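Folding at Home: Your Questions Answered

I put this page together after our Wednesday evening folding circle at the Sosdale community room, where the same questions kept coming up and I kept scribbling answers on the backs of envelopes. So now they live in one place! If yours is missing, write to me and I'll add it. – Kolbrún Kjærgaard

Do I really need a system for folding laundry?

Need, no. But I love having one, and most people who try it for a month keep going. A system can be as small as "everything gets folded to the same width." That one habit changed my dresser completely. My shelves are 13 inches deep, so I fold to a little under that and the stacks stop tipping over the front.

What's the best surface to fold on?

Something flat, smooth and close to hip height. A kitchen counter works beautifully if you wipe it down first. Beds are soft, and the cloth sinks in and picks up new wrinkles while you're smoothing out the old ones. If the bed is all you have, lay a big cutting mat or a board on top of it.

I like a dark surface myself, since you can see the edges of light clothes so clearly. Benedek Jakab swears by a pale one because he owns nothing but navy. Try both!

How do I fold a T-shirt so it comes out square?

Lay it face down, with the neck away from you. Smooth from the middle out toward the sides with the flat of your hand. Fold one side in to the middle of the back and turn the sleeve down along it, then do the same on the other side. Now you have a long strip. Bring the hem up toward the neck and stop a couple of fingers short, then fold in half again. Flip it over and there's your square.

If it comes out more like a trapezoid, the side folds weren't parallel. Open it up and redo just those.

My folds look fine until I pick them up. What am I doing wrong?

Usually it's the grip. Slide a whole hand underneath, put the other one on top, and move it like a sandwich. Pinching one corner lets the layers slide past each other – thin, slippery fabrics are the worst for this.

How high can a stack go?

For T-shirts I stop at eight. Sweaters, 4, and even that is a lot if they're chunky. Put the heavier pieces at the bottom and turn every other one around, so the thick folded edges don't all end up on the same side. That trick came from Ákos Fodor and my sweater shelf has been level ever since.

Should I sort before I fold or after?

I've gone back and forth on this more than I'd like to admit. Right now I sort by type straight out of the basket, fold one type at a time, and split by person at the end. Your hands get into a rhythm when you do six of the same thing in a row. Families with small kids in the circle tend to sort by person first, so each child can carry off a pile, and that works great too.

What about towels and plain squares of cloth?

Start here if you're new! Napkins, dish towels and washcloths are wonderful practice. Half, half again, smooth, done. Match the corners before you press the crease, and press with your forearm if the fabric is thick. For bath towels, fold in thirds lengthwise first, then in half, then in half again. You get a rounded front edge that looks so good on an open shelf.

Which things don't you bother folding?

Fitted sheets get rolled, and I feel no guilt. Gym clothes go in a bin. Dénes Bognár can fold a fitted sheet into a perfect rectangle and will happily show you if you come by, but bring some patience.

Should colors go together in the stack?

Only if it makes you happy. I used to do a full rainbow and it was gorgeous for two days. These days I let them fall as they come, and I've grown fond of a mixed pile with the different edges peeking out.

How do I stop the basket from sitting there all week?

Take it to the folding spot the moment it's full and set it at the back corner, on the side of your weaker hand. Pull out one piece, fold it, and put it on the pile at the other side. Then the next. Having a clear path from basket to middle to pile helps so much, and a small load goes by in the length of a few songs.
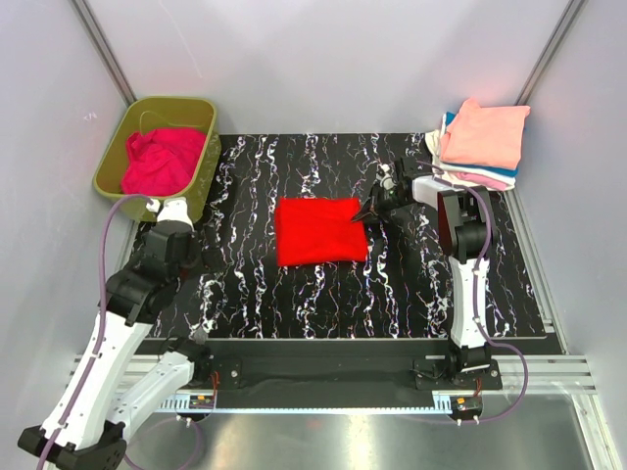

And leave the finished pile somewhere you'll walk past on your way to the bedroom. Mine goes on the bottom stair, and it gets carried up that same evening, most of the time.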